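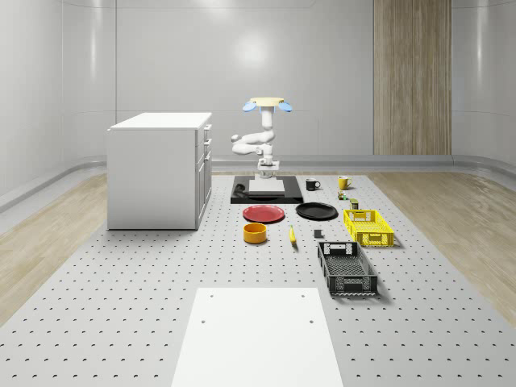

Muvholm Controller Comparison, Haltholm scene

Simulated pick-and-place episodes for comparing two arm controllers on the same arm, gripper and objects. Released Monday, October 16, 2023.

Contents

Summary
What is being compared
The scene
Tasks
How episodes were run
File layout
Fields
Results so far
Known problems
Intended use
License and citation
Changes

Summary

This repository holds 500 episodes for each of two controllers, Drolia and Ghoneim. Both drive the same simulated white arm in the same room. Nothing in the set was recorded on hardware. Every episode has camera frames, joint states, gripper commands, contact flags and a success label per step of the task.

The set was put together to settle an argument about which controller to use for tabletop work with mixed household objects. It settled part of it. Drolia is the better choice for flat things and for tight placements, Ghoneim is faster nearly everywhere else, and neither one handles mugs by the handle well enough to build on.

What is being compared

Drolia is a Cartesian impedance controller. It takes a target pose for the gripper and a stiffness value, and it gives way when the fingers or the object meet resistance. The stiffness can change within an episode, and the task scripts lower it for the last part of each descent.

Ghoneim is a joint position controller with a trajectory planner in front of it. The planner gets the same target pose, solves for a joint path and plays it back. It doesn't respond to contact except through a force limit, and when the limit trips, the arm stops and backs up along the path it came from.

Grasp poses are identical for the two. They are computed once per episode from the true object poses and saved, so a difference in outcome isn't a difference in grasp choice. Gripper force and closing speed are also fixed. An earlier version let each controller pick its own closing speed, and those results were thrown out.

The scene

Haltholm is a room with a perforated gray platform as the work surface. The arm stands toward the back of the platform, near a black base plate, with a white drawer cabinet to one side. The cabinet is there as an obstacle for planning. No task in this release opens it.

Objects used in the tasks:

red plate
black plate
bowl
banana
small dark gray cube
black mug
yellow mug
yellow crate
black crate

There are also small items near the yellow crate that no task refers to. They have collision shapes and can be knocked over. If one falls, the episode is flagged but kept.

Each object starts near a home position with a random offset and a random turn around the vertical axis. The crates stay where they are. The offsets come from seed 42 for every run in this release, and the two controllers see the same starting layouts in the same order. To compare them pairwise, match on episode_id.

Tasks

There are 12 tasks. Each has a short text instruction in tasks.json, and the same instruction is copied into the episode metadata.

put the banana in the bowl
put the banana on the red plate
put the cube in the black crate
put the cube in the yellow crate
put the cube on the black plate
put the bowl on the red plate
put the bowl on the black plate
put the black mug in the black crate
put the yellow mug in the yellow crate
put the red plate in the black crate
put the banana in the yellow crate
put the bowl in the black crate

The tasks aren't equally represented. Episodes were drawn at random from the list, and the counts per task are in stats/counts.csv. Use those when averaging. A plain mean over all episodes leans toward the cube tasks, which are the easy ones, and makes both controllers look better than they are.

How episodes were run

An episode begins with the arm at its start pose and ends on success, on a time limit, or on a second trip of the force limit. A first trip is allowed, and the controller gets one more try from the saved approach pose.
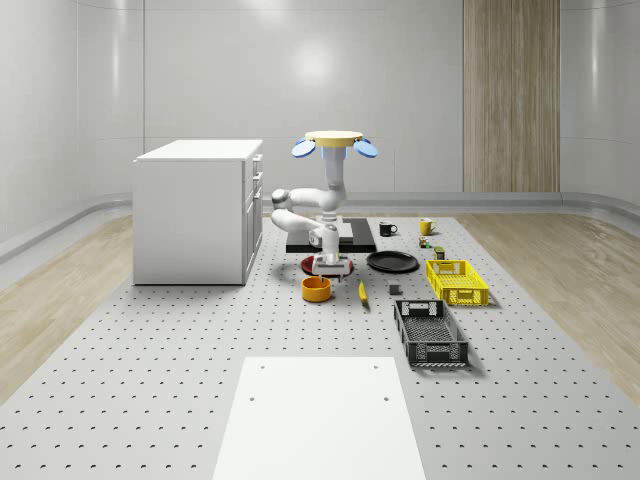

Each attempt is split into four phases – approach, descend, close, place – and the phase label is stored with every frame. The approach phase ends when the gripper reaches its hover pose, and the close phase is the only one in which the fingers may move inward. Since the fingers point down and are held apart until then, frames with the gripper over the red plate are a fair check on your own phase detector: plate close below, nothing between the fingers, close phase not yet begun. Most of the mislabeled frames we found were of this type, with descend marked as close a few frames too soon. A corrected label file is in labels/phase_fixed.csv. The original is kept next to it so older numbers can be reproduced.

Place is checked after the gripper lets go and the object has been still for 3 seconds of simulated time. For the crates, the object's center has to be inside the crate walls and under the rim. The red plate is an exception. It may lean against a wall of the black crate, as long as it touches the crate floor. For the plates and the bowl, the object has to be resting on the target and nowhere else.

File layout

README.txt – this file
tasks.json – task names, instructions, success rules
scene/ – room, arm and object models
episodes/drolia/ – one folder per episode
episodes/ghoneim/ – one folder per episode
labels/ – phase labels, original and corrected
stats/ – counts, success tables, cycle times
tools/ – loader, viewer and table scripts

An episode folder contains frames/, states.npz, events.json and meta.json. Frames are PNG. The depth maps are in states.npz under the key depth and are stored as float16 to save space, which costs some precision at the back wall. It makes no difference on the platform.

Fields

episode_id: shared between controllers for matched layouts.
controller: drolia or ghoneim.
task: key into tasks.json.
joint_pos, joint_vel: measured values, radians and radians per second.
ee_pose: gripper pose in the base frame, position and quaternion, scalar part last.
gripper_cmd: 0 is open, 1 is closed. It's the command and not the measured opening.
gripper_width: measured opening in meters.
contact: flag per finger, true if the finger touches any body.
phase: approach, descend, close or place.
limit_trip: true on the frame where the force limit was reached.
disturbed: true if an object outside the task moved from its starting place.
success: checked once, at the end.

Object poses are given in the world frame. The arm base frame isn't the world frame, and the offset between them is in scene/frames.json. This has caught several people out already, so please check it before filing a bug about grasps that land beside the object.

Results so far

The full tables are in stats/. In short:

Cube. Both controllers do well. Ghoneim has shorter cycle times on all of the cube tasks, mainly through the transfer from pick to crate.

Banana. Close to even. Drolia loses a few when the banana rolls under low stiffness as the fingers close. Ghoneim loses a few on the placement into the bowl, where the end of the banana hits the rim and the force limit trips.

Bowl. The grasp is on the rim, one finger inside and one outside. Drolia is clearly ahead. Ghoneim tends to push the bowl sideways when the rim isn't exactly where the planner was told it would be, which can happen after a first failed try, since poses aren't refreshed before the retry.

Plates. Only the red plate is picked up. Drolia is well ahead here, and most of its margin in the overall table comes from this task. With Ghoneim the lower finger often touches the platform first and the arm backs off.

Mugs. Poor for both. Grasps across the body are fine, and grasps by the handle mostly fail. The grasp sampler picks the handle more often than it should when the mug is turned away from the arm. We left it alone for this release so that the grasp set matches the September one.

Cycle times are in simulated seconds and include retries. If you want them without, filter on limit_trip.

Known problems

The perforations in the platform are in the visual mesh only. The collision surface is flat. A fingertip can't catch in a hole in this simulation, and on a real perforated plate it could.

The crate walls have simplified collision shapes. Objects don't pass through, but contact forces against the lattice are not to be trusted.

The room wall is glossy and throws bright reflections that shift with the camera. Depth is unaffected. If you train on color only, expect a model to pick up on them.

Friction is the same for every object. The cube holds on better than it would with a smooth finish, and the banana probably slides too easily.

A handful of Drolia episodes have a stiffness log that stops before the episode does. They are listed in stats/short_logs.txt and their success labels are correct.

Intended use

Comparing controllers on matched layouts, testing phase detection, and checking a grasp pipeline before moving to hardware. It's a weak source for learning grasps from scratch, as the grasp poses all come from one sampler with its own habits. We wouldn't use the force values to set limits on a real arm.

To add a controller, run tools/run_matched with the saved layouts and grasps and write the results to a new folder under episodes/. The table scripts pick up new folders by name. Please send the config file along with the results.

License and citation

Data and tables are CC BY 4.0. The scripts in tools/ are MIT. Cite as Muvholm Controller Comparison, Haltholm scene, with the release date above.

Changes

This release: phase labels corrected, object offsets widened, disturbed flag added.
September release: first matched set, both controllers, narrower offsets. Episode IDs don't carry over.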